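Glenys Samuel
December 23, 2024

I've had the Nikora hand-held gripper kit from Deno since November, so a few notes for anyone thinking of ordering.

The pair weighs 870 grams with the marker blocks on. Fine for the first hour. After that I want a break.

Setup took me 60 minutes, most of it calibration – the printed guide skips a step and the online one has it.

We've logged more than 400 takes. Bags and coat stands are the current task, both hands going at once.

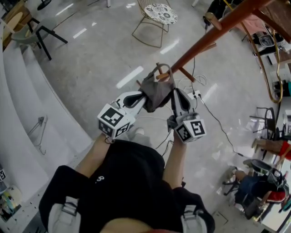 Do you need a robot arm to start using the kit? Only for playback – recording works with the grippers and the Ornow software on a laptop.

Price was $800 for the pair, shipping extra. Lau sells spare jaw inserts and they fit. I'll post again once I've worn out a set.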